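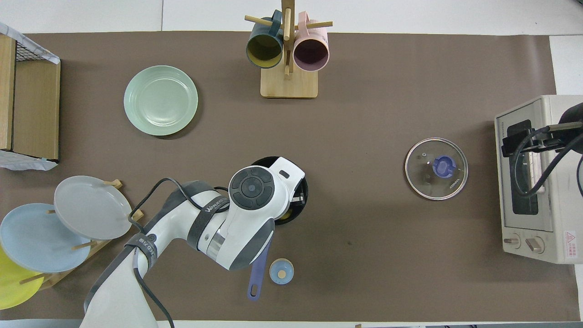 Slide 1. A round black pot on a brown mat.

Speaker notes, "One pot for the whole house", Suseck community kitchen evening, 24 August 2021
Speaker: Valter Sequeira

Good evening, and thank you for coming. (Wait until the people at the back have chairs.) My name is Valter and I will speak about stew. English is my third language, so if I go too fast, please raise a hand.

I start with a question to the room: how many evenings last week did you cook from zero? Take two or three answers. Do not comment on them.

Slide 2. The subject tonight is the base. By base I mean onions, oil, salt and time. In my family we make it once, in a large quantity, and we eat from it for several days. Ghazal Vahidi taught me her version when we shared a kitchen in Hustgate, and hers is better than mine, so I will teach you hers.

Slide 3. The onions. Cut them thin and as even as you can. Put them in the pot with the oil when the pot is still cold. Medium-low heat, lid off. They need 75 minutes. I know the recipes in magazines say ten. In ten minutes the onions become soft, but they are not yet sweet. (Pause. Somebody always wants to argue here. Let them.)

Stir every few minutes in the beginning and more often near the end. If the bottom becomes dark, add one spoon of water and scrape.

Slide 4. Dividing. When the base is cool, divide it in four boxes. One stays in the refrigerator for the next days, the other three go in the freezer. Write the date on the box. I did not do this for years and I have eaten some strange dinners.

Slide 5. Three meals from one base.
Lentils: brown lentils, one box of base, a little turmeric, water to cover.
Eggs: spread half a box in a pan, add chopped tomato, break the eggs on top, cover.
Beans with greens: this one is from Ruwan Haque, who puts in lime juice at the end. Mention that dried lime also works, but it must be pierced first.

Slide 6. Cost. In July I kept all receipts for the house, and I wrote every meal on paper. The total for food was 492, and the month before it was higher, but I did not write it down properly, so I will not give a number for it. Say this clearly. Shirin asked me about it at the rehearsal and she was right.

Slide 7. Mistakes. Too much salt at the start, as the base becomes smaller and the salt stays. Garlic too early, because it burns. A thin pot on a strong flame. Keep this slide short if we are after the half hour.

Questions. Probably someone will ask about slow cookers. Answer: yes, it is possible, but the onions give much water, so leave the lid a little open for the last part. If they ask about red onions: good taste, ugly color.

Thank Ehsan Yazdani for the room and the projector. The recipe sheets are on the table near the door, English on one side and Farsi on the other. Next talk is Shirin Rezaei, on pickles.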